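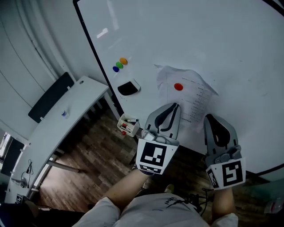
The Meeting About the Meetings

By Ásdís Thygesen

The town of Nyaga has one traffic light, two bakeries and, by its own count, 934 standing meetings a year. I learned this at a meeting.

I had come to write about the Plusa method, a way of running an office that promises to cut talk by up to 80 percent. It was dreamed up at Doltutitz, a firm that makes hinges, by a manager who had missed lunch once too often. The rules fit on a single page. Everyone stands. Whoever called the meeting speaks last. When the agenda runs out, so do you, even if you're in the middle of a story about your boat.

The people at Doltutitz swear by it. They swore by it for 63 minutes, sitting down, while the coffee went cold and a man from shipping drew a very good horse on his notepad. When I asked about the standing rule, I was told it applied to regular meetings, and this was a special one.

Special meetings, I found, are where the old habits go to live. Hiva, the furniture maker across the river, took up the method in November and soon had a "huddle," a "touch base" and something called a "walk," which takes place in chairs. The agenda for the walk was four pages long. Item three was whether to shorten the agenda.

I'd like to sneer, but I've worked in offices, and I know the pull of a warm room at ten in the morning with a plate of cookies in the middle. Work is lonely. Email is worse. A meeting is the one part of the day when a grown adult can say "let's circle back" and be thanked for it.

Back at Doltutitz they are printing 200 copies of the revised rules. The wording of rule two is still being discussed, and they've asked me to sit in.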